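Gekine Clear Produce Bags, Wide Mouth
Sold by Vulness Kitchen & Pantry
Item 489 — Pack of 27 — In stock

I've been selling kitchen bits for long enough that my friends have stopped asking what's new. Fair enough. Most weeks what's new is a spatula. But I get truly excited about a good bag (I know, I know), and the Gekine is the one I've been pushing on everybody since last May, when a sample pack landed on my desk and went home with me that same evening.

So what is it? A see-through plastic bag for fruit and vegetables, wide at the top, soft enough to fold away in a coat pocket. You load it up at the market, bring it home, unload it on the counter, shake it out and use it again. No zipper, no drawstring, no little plastic slider that pops off and rolls under the stove. Just a big opening that you can get your whole hand into, plus whatever your hand is holding.

The opening is what sold me. I used to buy those narrow rolls, the kind where you rub the top between your fingers for ages and then it opens at the wrong end. I'd get four potatoes in and the fifth would bounce off down the aisle. With these I can drop in a pile of stuff of all different shapes and then find the one I'm after without emptying everything out first.
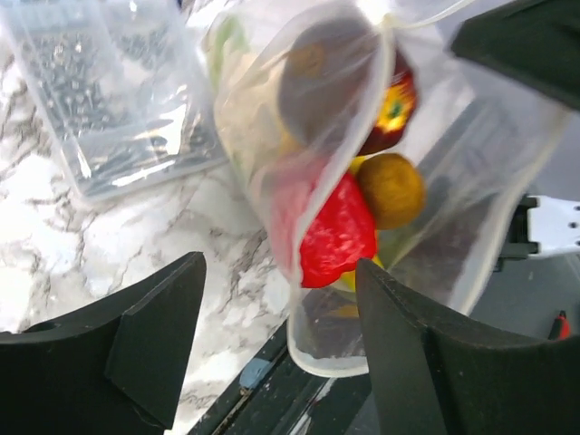
Mixed produce in the open bag, red bell pepper front and center.

Now, about how clear it is, because I get emails. The plastic is translucent, so it has a bit of a cloudy look to it, and anything sitting behind a layer of film comes out paler than it really is. A red pepper goes kind of pink. You can still tell a pepper from an apple perfectly well, and I can usually work out what's in there from across the kitchen, but if you're expecting something like a glass jar, you'll be disappointed. It also creases. You fold it up, it gets lines in it, and the lines stay. I've tried smoothing mine out with a warm dish towel and it made no difference at all, so now I leave it alone.

The stuff I put in mine on a normal week: peppers, apples, a couple of onions, lemons, whatever squash is cheap, sometimes a bunch of carrots with the tops twisted off. I keep berries out of it. They squash, they leak, and then you've got a sticky bag and sad berries. Herbs are okay on top if you're going straight home. Anything with dirt on it, like beets, gets its own bag, or you'll be washing everything else too!

Sizes

Small: good for a few lemons or a head of garlic and some shallots. I use it for snacks in the car more than I use it for shopping.

Medium: the one I'd start with. Holds a decent mixed load for two people.

Large: for apple picking, or a big family, or my sister, who buys melons like they're going out of style. It gets heavy fast when it's full, so put a hand underneath when you lift it.

All three come in the same pack of 27, nine of each. I asked if we could get single-size packs and the answer from the Denberg warehouse was "maybe," and it has been "maybe" for a good while now. If you'd buy an all-medium pack, tell me in the comments and I'll forward the lot of them.

Washing

By hand, lukewarm water, a drop of dish soap. Turn it inside out first. Then hang it over the faucet or stand it upside down over a tall glass, and give it overnight. Don't put it in the dishwasher. I did (of course I did), and what came out looked like a shrimp chip. Keep it away from the toaster as well, for the same sort of reason.

If it picks up an onion smell, a spoonful of baking soda in the wash water takes most of that away. Most. I keep one bag as the onion bag and have made my peace with it.

Storing food in it

I get asked whether you can leave things in the bag in the fridge. I do it for peppers and apples, with the top left open so it doesn't get steamy in there. I wouldn't tie it shut and forget it for two weeks. Bananas and tomatoes I take out as soon as I'm home and leave on the counter. And don't freeze food in it — the film goes stiff, and I've had one split down the side on me when I tried to bend it.

What I'd change

The top edge could be firmer. It holds itself open nicely when there's a good load in the bag, but with only two or three things at the bottom it flops over and you have to hold it with one hand. Also, there are no handles. I carry mine inside a canvas tote so I don't care much, but if you walk home from the store with bags in your hands, you'll want the tote too. We sell the Wike one, which takes two large bags side by side with room for a loaf of bread on top.

How they've been selling

We've shipped over 2,000 packs so far. Returns have been few, and nearly all of them were people who wanted handles. See above! I'd rather you read this bit first and save yourself the trip to the post office.

From the reviews

"Bought these for the farmers market and ended up using the small ones for my kid's crayons. Going back for another pack." — Kelechi Eze

"Good bags. Wish they came in just medium."

"Mine has been washed so many times it's gone a little foggy, but no holes."

"Arrived folded very flat. I thought the box was empty."

Shipping and returns

Orders placed before noon go out the same day, Monday through Friday. Unused packs can come back within a month for a refund; opened packs I'll swap if there's something wrong with a bag, just send me a picture of the tear or the bad seam. Email works better than the phone. I'm usually in the back with a tape gun and can't hear it ring.

Often bought with this

Wike canvas tote, natural
Gekine small mesh sack for garlic and onions
Denberg counter bowl, wide

Page last updated 31 Jan 2025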